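Search this site Search

3.2 Collecting demonstrations in simulation

All demonstrations were gathered in simulated interiors built with the Rutilholm scene generator. An operator drove the robot by teleoperation, and the simulator logged joint positions, gripper commands and rendered views at every control step. Two operators, Herath and Chowdhury, recorded 200 episodes between them. We kept 155 after removing those in which the log had gaps or the operator had ended the run early.

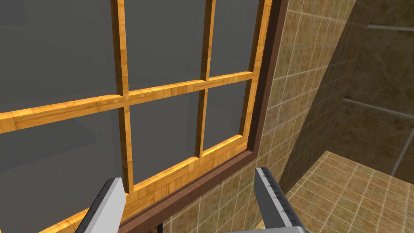

Wall, floor and window materials were drawn at random for each room, and the same room was used for several episodes before a new one was generated. Tiled surfaces were kept in the set even though their regular grout lines gave our first visual encoder some trouble - it tended to match one tile to its neighbour between views. Glazing was treated the same way. We did not mask the robot's own body or grippers out of any view, as the policy will have them in sight when it is run.

Of the episodes kept, 106 were used for training and the remainder held back. The split was made by room, so no held-back room appears in the training set.

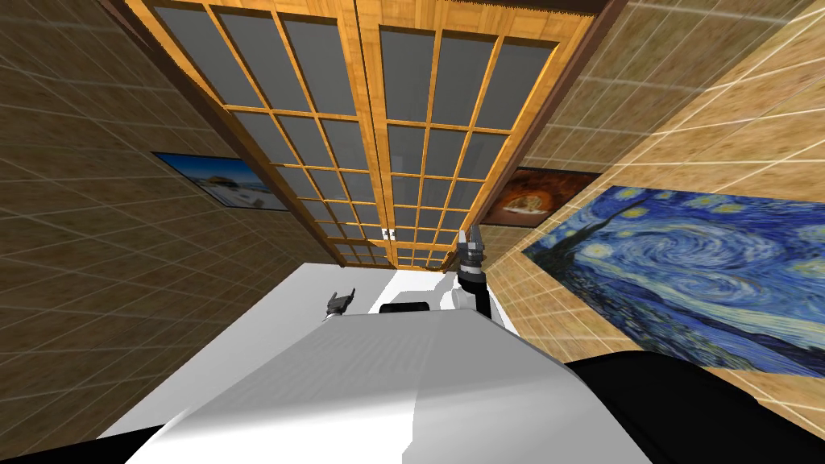

Figure 9. View over the robot's white body in a simulated room, with both grippers raised and paintings on the tiled walls.

Labels were added by Bandara after recording. Each episode was given a short written instruction in plain English, and spelling and colour terms were standardised afterward.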